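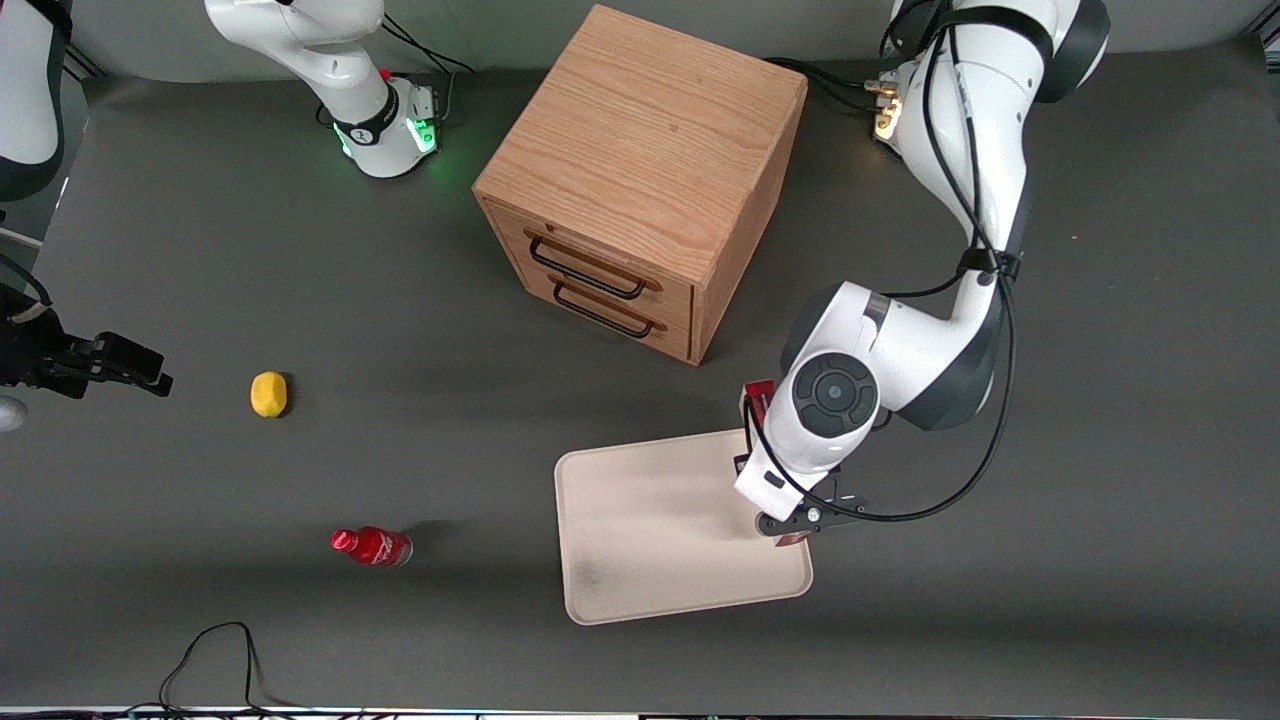
**Finish Carpenter / Cabinet Installer (full time)**
Grinness Remodeling, Montoya
Posted 1st February

Grinness Remodeling is hiring a finish carpenter for kitchen, bath and built-in work in occupied homes. The opening is on the interior crew and reports to the site lead. Start date is in April, after the spring schedule is released.

## Scope of work

The installer takes over a room once drywall is sanded and primed and keeps it until the punch list is signed. Typical tasks:

- Laying out and setting base and wall cabinets, including shimming, scribing to out-of-plumb walls and fastening to studs
- Hanging doors and drawer fronts, adjusting hinges and slides, drilling for pulls
- Running base, casing and crown, coped at inside corners
- Setting prehung and slab interior doors
- Templating support for countertop subcontractors
- Recording change requests in Zendum before the work is done

Demolition, framing and tile are handled by other crews. The installer may be asked to help unload deliveries. Painting is limited to touch-up of trim.

Cabinets arrive assembled from the Kutik shop. Check each box against the cut list on arrival and report damage the same day. Boxes with racked frames or failed joints go back to the shop and are not repaired on site.

## Requirements

- Two years of paid finish carpentry or cabinet installation
- Able to read a floor plan, an elevation and a cabinet schedule
- Able to lift 50 pounds and work from a ladder
- Valid driver's license and a vehicle that can carry hand tools
- Own basic hand tools, including levels, chisels, block plane and drill/driver

The company supplies the miter saw, table saw, track saw, laser, dust extraction, blades and fasteners. Respirators and eye protection are issued on the first day and must be worn when cutting indoors.

Experience with face-frame cabinets is useful. So is experience in houses built before central heating was common, where few of the walls are square.

## Hours and pay

Monday through Friday, 7:00 to 3:30, with a half-hour unpaid lunch. Overtime is occasional and must be approved by the site lead in advance. Pay is hourly and set after the trial day, according to experience. There is a tool allowance of $560 a year, paid against receipts. Mileage is paid for travel between sites on the same day, but not for the trip to the first site. Most jobs are within Montoya. The radius for all work is 50 miles.

Health coverage begins after the first full calendar month. Paid holidays and vacation are listed in the handbook, which is sent with any offer.

## Trial day

Shortlisted applicants are invited to a paid trial day at the Kutik shop. The task is to set two base cabinets and one wall cabinet on a mock wall, scribe a filler and run a short length of crown. The work is checked for level, reveal and fastening. Speed is noted but carries less weight. The day is paid at a flat $100 regardless of outcome.

## How to apply

Send a work history and up to six photos of finished work to the Grinness office, or bring them to the front counter on a weekday before 3:00. State which parts of the job in each photo were done by you. Include two references from past employers or general contractors. Applications without references will be held until they are received.

Reference calls are made before the trial day is scheduled. A background check is required before the first day in a client's home.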